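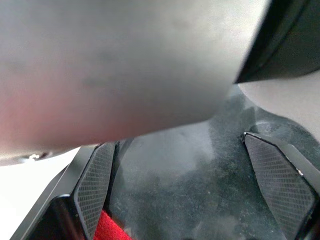 Stistmont Workshop Skills, handout 2: Clearing and Sorting a Shared Table
Jul 27, 2020

OK, so last time we got as far as "put it back where it came from" and then I ran out of time, sorry! I'm picking up from there.

I like to start with whatever could hurt someone. A hacksaw goes to the far side of the table, handle where you can grab it, before you touch anything else. If the blade is coming off, slacken it first and wrap it in card (the Ziven drawer has plenty).

Next come things with their own case. A table tennis paddle belongs in its cover, zipped if it has a zip, and it lies flat. Please don't stack tools on it, the rubber marks so easily.

Then the clear stuff, which I lose constantly. Transparent lids and dishes vanish against a pale table, so I run my hand along the back edge before I call it done. We have 46 lids on the Tradeo shelf and I'd love to still have 46 in September.

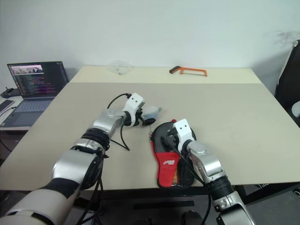 Marquez group asked whether the order really matters if you're only putting away a handful of things, and whether the saw could just stay out for the next class.

Good question! With a handful, sort the cased things and the lids however you like. The saw still goes first, and it goes back to the rack every time, next class or not.

For next time: read page 100 of the course binder and bring one awkward object from home.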